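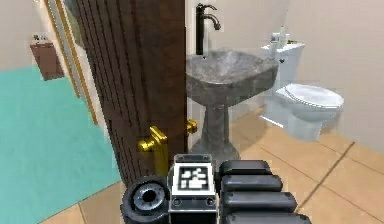
Home Questions Tags Users Log in

Staff duties after moving rounds to a mobile manipulator

We run Stelteo units in the simulator before release. Rounds cover restroom doors, the liquid nitrogen container and the lounge. On site, 11 people did this by hand. Which duties stay with them?
Lorena Retamal

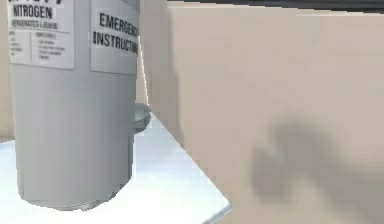
2 answers

Keep nitrogen with trained staff. At Grikville the arm checks position only, and a person signs the log. Door handles were 28 of our 40 stops in February, so one attendant per shift now clears stops. Write that into the job description and pay for it.
Uriel Godoy
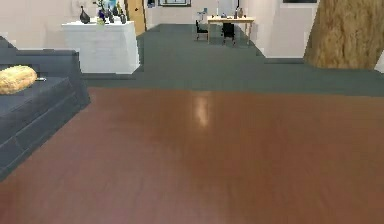 Same here, fewer rounds, more tickets. The carpet edge needs its own test. No idea about pay.
Nahuel Figueroa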